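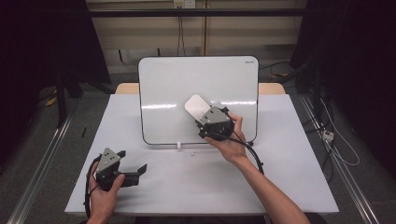

The two hand-held grippers at the whiteboard, with the white pad on the right-hand unit.

The builder behind Parley, a pair of hand-held grippers made in a shared workshop at Benalska, did not start with the fingers. "I started with the cable," he says. "Every earlier version failed at the connector."

Each gripper has one black cable and a metal plate on top. The plate came in with the third revision, which he calls Duman. "Before that I was mounting things to printed plastic. The screws pulled out after 60 cycles. Metal fixed it, at the cost of 22 grams."

Parley records how a person moves during a task, so that an arm can be trained on the same motion later. Whiteboard work is the current test. "It's a flat target, but it stands on a small foot, so if you press too hard the board moves. You learn to control force, and the log shows it."

He has 523 logged runs so far and wants 2,000 before he trains anything. Glare is the open problem. A glossy board reflects the room lights as a bright band, and tracking drops when a gripper crosses it. "I could turn the lights down. I'd prefer to fix the exposure settings – the lights will be on wherever this ends up."

The left unit needs new springs. The right one he considers finished, apart from the way its cable runs past the wrist. "It drags when you reach high. I have a clip drawn up for it, to be printed in June."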